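Garden Travel & Public Gardens > Planning a Visit

Is Bellurard worth a whole day, or do I pair it with Sallow?

posted by mossandgravel

My sister and I are doing a garden trip in August, which I know, I know. It's when she gets off work. We have one day in that part of the valley, a rental car, and a disagreement that has been going on since we were children and currently takes the form of garden scheduling.

She wants to give the entire day to Bellurard. She has read that it covers 109 acres and believes you should see every one of them, in order. I want to do Bellurard in the morning and Sallow in the afternoon. Sallow is much smaller and has the walled kitchen garden and the old pear espaliers, and I would rather look at one very old pear tree than at a fourth lawn.

What I've got so far from the two websites, one of which was last updated by someone in a hurry:

Bellurard opens at 9 a.m. and the last entry is at 4. Sallow opens at 1 p.m. in summer and closes at 6. The drive between them is 40 minutes if the bridge road is open. The Bellurard map shows a rose garden, an arboretum, a water garden, a "valley walk" and something called the Long Border that on the map is shorter than the parking lot.

My questions:

Is there enough flowering at Bellurard in late summer to fill a day, or is it mostly trees being green at you?

Has anyone done both in one day without ending up not speaking?

My sister has a bad knee. She will not mention it until we are at the point farthest from the car. How steep is the valley walk?

I have the printed map and I've started marking the route on it, in ink, so that it has some authority.

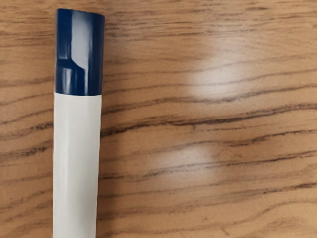

Answers

Tatano

I've been to Bellurard nine times and to Sallow four, so I'll take these in the order you'll need them.

Late summer flowering at Bellurard. Your suspicion is about half right. The rose garden will be having its second thoughts by then, a few good blooms and a lot of leaves with black spot. The arboretum is trees being green at you, yes, although they are very good trees and they throw shade, and by 11 in the morning in August you will be a great admirer of shade. The water garden is the part to see. The hydrangeas hold on well down there because the soil never dries out, and the big-leaved stuff along the stream is at its most ridiculous. Last time I was there I stood under a gunnera leaf during a shower and stayed mostly presentable.

The Long Border got its name when it was longer. They gave up the lower third after a run of dry summers and grassed it over. What's left is heleniums, tall phlox, Japanese anemones and a great deal of fennel that I suspect planted itself. It's the best thing flowering in August by a distance, and it takes ten minutes, or forty-five if one of you reads labels. Work out in advance which of you reads labels.

The knee. The valley walk goes down for a long way and then remembers it has to come back. The path is loose gravel at the top, then log steps, and the steps were set by somebody with a longer stride than mine. There's a bench at the bottom from which you can contemplate the return. I wouldn't take a bad knee down there. The nice thing is you don't have to: the upper path runs along the rim from the arboretum to the tea room, it's close to level the whole way, and you get most of the view. Tell her the upper path is the historic route. It may even be.

Both in one day. I've done it and I'd do it again, with one condition, and it's that you treat Bellurard as three things and skip the rest. This is how I'd run it:

Get there at 9. Go straight to the water garden while it's cool and the light is still low through the trees. Everybody else turns right for the roses, so you'll have it nearly to yourselves for an hour.

Come back up by the ramp on the east side. The map shows steps only, but the ramp is there, behind the pump house, with a handrail.

Do the Long Border next, then walk the rim path to the tea room and sit down. Eat there. Sallow has no food beyond a shelf of jam and an honesty box.

Leave by 12:30. If the bridge road is closed, the diversion goes by way of Bouchard, and the signs for it stop at the second roundabout, presumably because they ran out. Keep the church on your left.

You'll be at Sallow soon after it opens. The kitchen garden faces south and bakes, so if it's a hot day do the orchard first and save the walls for after 3. The espaliers are on the north and west walls. The oldest pear is the one that looks dead.

Prices, as of my last trip: there is a combined ticket, but it's sold only at Sallow, so it's useful only to people doing this in the wrong direction. I asked about that at the desk and was told it had been raised.

One more thing about your map. The printed one is from before they moved the main entrance, and every arrow on it starts from a gate that is now a hedge. Pick up a new one at the kiosk before you commit anything else to ink.

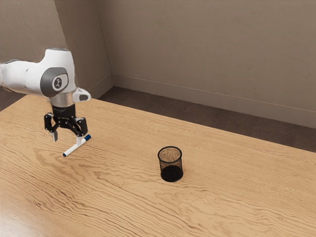
bouchard_hill wants to know whether that east ramp is still open, having found it roped off in spring with a wheelbarrow parked across it. Tatano replies that it was clear in July, wheelbarrow included, but that it would be wise to ask at the kiosk, where they will say they don't know and then phone a man who does.

secondcutting

I'm with the sister.

Two gardens in one day is how you end up remembering neither. I did five in a weekend once and I now have a very firm memory of a magnificent copper beech that, according to my photos, does not exist at any of them.

Bellurard is large and it's uneven and that is the reason to give it the day. Some of the best hours I've had there were in the parts Tatano tells you to skip. The top of the arboretum has a group of old limes with their skirts down to the ground, and you can walk in under the branches and come out smelling of honey and full of twigs. There's also the nursery beds behind the glasshouses, which are open but not signed, where they grow on the plants that failed somewhere else. I find it very relatable.

If you do stay all day, two bits of advice. They'll let you back in on the same ticket, so you can go and sit in the car with the seat down after lunch. I do this and consider it part of the garden. And the gardeners have their break at 3, at the picnic tables by the compost yard, and will answer any question you have, plus several you didn't.

On flowers, I'd agree the water garden and the border are the main events. I'd add the dahlias in the cutting garden, 38 kinds on the board by the gate when I went, most of them the size of a child's head and none of them in colors you'd choose.

Sallow is fine. It's a wall with fruit on it. It will be there next time. That pear is supposed to be 106 years old and I don't think it's going to hurry off before you get back.

garden_gate_left_open

Never been to Sallow but Bellurard was closed when we went. It was for a wedding. Check for weddings.

Also bring a hat.

Update from mossandgravel

Thank you all. I read the answers aloud in the car park of a supermarket, doing the voices.

We've settled, in the sense that nobody is pleased. It's Tatano's morning, in Tatano's order, with the limes added for her and a firm departure time of 12:30 for me. She has agreed to the rim path on the grounds that it's historic. I rang about weddings and there is one, but it's in the evening and confined to the rose garden, which sounds like a kindness to the roses.

I have ordered the new map by mail and started over on it. A few notes on the revised plan, in case it helps anyone searching for this later. 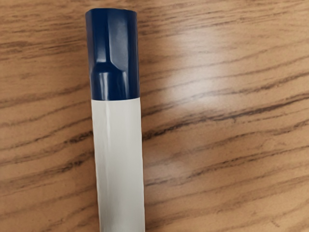
The revised plan

9:00 Water garden. Turn left at the kiosk. Do not follow the crowd.

10:15 East ramp, or if the wheelbarrow has returned, the service road beside the glasshouses. The kiosk told me on the phone that visitors can use it if they ask.

10:40 Long Border. My sister reads labels. I've allowed for it.

11:20 The limes. Long sleeves.

11:45 Rim path to the tea room, early lunch. They stop doing soup when the soup runs out and I got the impression this happens.

12:30 Car. I will be in it.

1:10 or so, Sallow, orchard first. Walls after 3. Find the pear that looks dead and be respectful.

We're skipping the dahlias, with regret on one side only. If we get back to Bellurard another year I'd like to see the nursery beds too, and I'll ask about that combined ticket while I'm at the Sallow desk, so that it can be raised again.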